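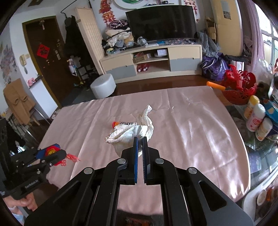

Reginald Montoya writes that his front door still leaks air along the latch side, even though he replaced the foam tape in March, and asks whether a thicker tape would close the gap. Probably not. A thicker tape on the latch side usually makes the door hard to latch and pushes it out of line at the top corner, where a second leak then opens. The tape gets blamed for a door that is hanging crooked.

The notes below cover a standard hinged exterior door, wood or steel, with an adjustable threshold. Work in the order given. Weatherstripping comes last.

Check the reveal first

The reveal is the gap between the door slab and the frame with the door closed. Look at it from inside along the top and both sides. It should be an even 1/8 inch all the way. Slide a scrap of 1/8-inch hardboard along the gap and mark with pencil wherever it binds or falls loose.

A gap that is wide at the top of the latch side and tight at the bottom of the latch side means the door has sagged. A gap that is tight all along the hinge side usually means the hinges are set too deep in their mortises. A gap that tapers across the head with the slab itself square means the frame has moved, and that is a larger repair than anything on this page.

Correcting sag

Most sag comes from the top hinge. Try the screws with a No. 2 Phillips driver, by hand. If a screw turns without tightening, the hole is stripped.

Remove one screw from the top hinge, on the jamb side, choosing a hole nearest the weatherstrip stop. Replace it with a 3-inch screw of the same gauge and head size. It must pass through the jamb and bite into the wall framing behind. Drive it slowly and stop every turn or two to check the reveal. The long screw draws the jamb toward the framing and lifts the latch corner with it. Too much pull will bow the jamb and close up the hinge-side gap.

Do not take out more than one screw at a time with the door hanging. If several holes are stripped, prop the slab with a pair of shims under the latch side before starting.

If the bottom of the door is tight on the latch side after the top has been drawn in, place a cardboard shim behind the bottom hinge leaf at the jamb. Cereal-box card is the right thickness. One layer, then check again.

Strike plate

Once the reveal is even, close the door and push on it near the handle. Any play between the slab and the stop is play the weatherstrip has to make up for. Up to 1/16 inch is acceptable.

Many strike plates have a small tongue inside the opening that can be bent toward the stop with a flat screwdriver. Bend it a little at a time until the door closes with light pressure and does not rattle. If there is no tongue, the plate has to be moved. Fill the old holes with glued wood dowels or toothpicks, trim flush, and drill new pilot holes once the glue has set.

Deadbolts need their own check. A bolt that has to be helped along by pulling on the knob is rubbing its strike, and the wear will show as a bright line on one side of the plate.
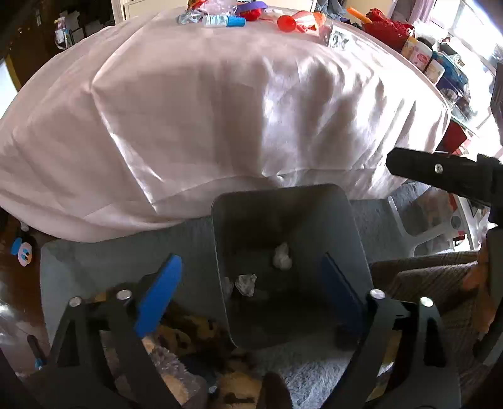 The threshold is next. Adjustable thresholds have a raised strip down the middle with four or five large screws in it, sometimes hidden under plastic plugs. Clockwise lowers the strip. Counterclockwise raises it.

Close the door on a strip of printer paper at each screw position. The paper should pull out with a slight drag. If it tears, lower that screw. If it slides freely, raise it a quarter turn and try again. Work from one end to the other, then repeat the whole pass, as each screw moves its neighbors slightly.

Vacuum the channel before making large changes. Grit under the strip will hold it up in one place no matter how far the screw is turned. On older units the screws may be seized. A drop of penetrating oil and a wait of 20 minutes frees most of them. Those that will not move should be left alone, as the heads are soft and strip easily.

Sweeps

A sweep with torn or flattened fins cannot be fixed by raising the threshold. Replace it. Two common types:

Staple-on or kerf-fit sweeps go on the bottom edge of the slab. The door has to come off its hinges for these. The Torkeo double-fin version is adequate and can be cut with snips. Caulk the ends of the sweep where it meets the slab edge, or water will track in behind it.

Surface-mounted sweeps screw to the inside face. They can be fitted with the door in place and have slotted holes for height. Set the fin so that it just bends against the threshold. A fin that folds over completely will wear through in a season.

Weatherstripping

Look at the edge of the stop before buying anything. If there is a narrow groove where the stop meets the jamb, the door takes a kerf-in gasket, and adhesive foam should not be used on it at all. Pull out the old gasket by hand. Cut the new head piece first, press it in, then fit the two sides up against it.

The foam-filled type with a plastic skin holds its shape longest. The Vasholm 416 gasket on our test door has been in place for 11 years and still springs back. Open-cell foam tape on the side door of the same house was flat after two winters.

Where there is no groove, use a rigid strip with a bulb seal, nailed or screwed to the stop. Close the door and set each strip so the bulb is compressed by a third to a half. Slotted screw holes are worth paying for. Wood frames move with humidity, and the strip will need to be reset.

Clean painted surfaces with rubbing alcohol before using any adhesive product, and let them dry fully. Check the label for the minimum temperature.

The corner pads

Small wedge-shaped pads belong at the bottom of each jamb, behind the gasket, at threshold height. They block the one spot that neither the sweep nor the gasket reaches. Water stains on the floor just inside the corners of a door are more often due to a missing pad than to a failed sill. The pads are sold in pairs, peel and stick, thick edge toward the stop.

Testing

Do the paper test around the whole door, a foot apart. Then, after dark, have someone move a flashlight slowly around the outside edge with the indoor lights off. Light at the corners points to the pads. Light along the bottom points to the sweep or one threshold screw. Light at a single point on the side is usually a nick in the gasket or a lump of paint on the stop.

Fulgencio Bustamante adds that steel doors with magnetic gaskets should be wiped down before testing, as dust on the magnet strip holds it off the slab. He also recommends checking the reveal again after the first change of season. Repeat the hinge and strike steps if it has moved, and leave the gasket as it is.

Related tips

Freeing a storm door closer that slams
Patching rot at the bottom of a door jamb
Vunby sliding door rollers: cleaning and height adjustment
Choosing exterior caulk for siding and trim
Refinishing a faded wood entry door
Porch step repair: loose treads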